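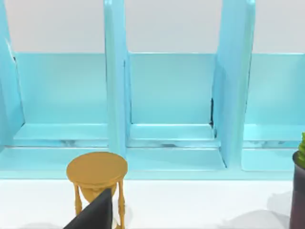
Ghent, 1 Nov 2023

Last updated: 1 Nov 2023
Print | E-mail

Speaker notes: collecting demonstrations in simulation for shelf placement
Jolien Peeters, with Othmane Ouazzani and Khadija Benkirane

Opening slide. Leave it up while people sit down. Wrist view from the Kustach simulator, hourglass task. Say the task instruction aloud: "put the hourglass in the middle compartment". All three bays start empty. The plant is a distractor and must not be moved.

Say early that everything in this talk is simulated. Real-arm results are in Essam's talk and I will not take questions on them.

Slide 2, the set. 1,155 demonstrations kept, from 39 scene layouts. Eight operators. Each demonstration is one attempt from the home pose to release. We store joint positions, gripper opening, both camera views and the instruction text. Object poses are stored as well but the policy never gets them.

Slide 3, operators. Teleoperation through Navlow, position control. Operators see the same two views the policy sees. An earlier version gave them a free camera and they used it to look behind the gripper. The policy could not copy decisions made from a view it did not have. We threw that batch away. Pause here, this is the point people ask about afterwards.

Slide 4, occlusion. Go back to the opening slide if there is time. The finger covers the lower front of the hourglass, and the base is out of view. For this object the operator has to judge the grasp from the top disc and whatever shows either side of the finger. Ask operators to slow down before closing. Do not ask them to stop completely: long pauses in the data teach the policy to pause, and it may not start again.

Slide 5, shelf geometry. The bays are separated by tall dividers and the middle one looks narrower from this view. Most rejected attempts touched a divider on the way in. We reject on contact force, not on appearance. Mention the thin dark gap by the right-hand divider. It is in the mesh. Hala Morsy asked whether to close it and we left it, as changing the asset halfway would have split the set.

Slide 6, variation. Varied per layout: object start position, distractor position, light direction. Fixed: shelf colour, table, wall. Admit that the fixed list is too long. A white wall and a white table are easy backgrounds. Metwally textures will be tried next, table first.

Slide 7, checking. Every kept demonstration is replayed from the stored actions. If the replay does not end with the object in the named bay, it goes out. Nearly 79 were lost this way, mostly from one timing fault in the logger. Khadija has the plot.

Slide 8, what we would change. Write the instruction before the operator starts, never after. Record failed attempts with a label instead of deleting them. Keep the Venik export script under version control with the data.

Questions. If asked about licence terms, refer to Othmane. If asked for the files, the address is on the last slide.

Print | E-mail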